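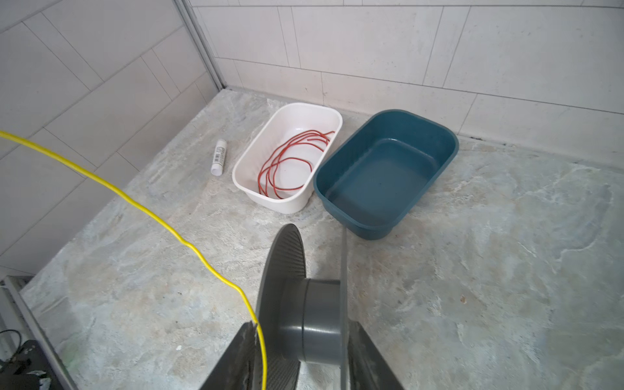 Figure 6.1 Two plastic basins on a countertop, with a coiled cord in the white one

Chapter 6
Cords, Cables and Wire

Most homes own more cord than anyone in them would guess. Extension leads, phone chargers, garden twine and leftover wire collect in drawers and closets, and they tangle because they were put away without a shape. This chapter covers the ordinary work of giving each one a shape and a place.

You will practice two methods. The first is the loose coil, laid in a basin or tray with the loops overlapping and one end left where a hand can find it. It suits short cords that are used often. The second is winding onto a spool, which takes longer but keeps a thin wire in order until it is needed again.
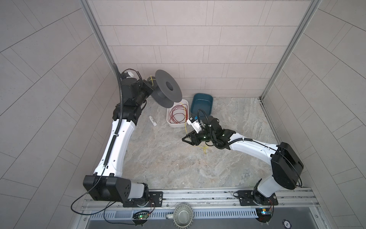
Winding goes best when the spool is held at a steady angle and the wire is fed from an open container. Keep light tension on the wire and let each turn lie next to the last. Stop before the wire reaches the edge of the flange – an overfull spool sheds its outer turns.

Work on a hard, clear surface such as a countertop. Carpet catches loose ends.

The chapter also looks at how stored cords are grouped. In the Podach household inventory, used again in Chapter 9, the family listed 1,625 feet of cord and wire, nearly all of it unlabeled. Section 6.2 follows how they sorted it by thickness and by use.

Before you begin, gather the following:
Two basins or trays
One empty spool
Several cords of different lengths
Labels and a pen

Terms to learn: coil, flange, hub, tension, turn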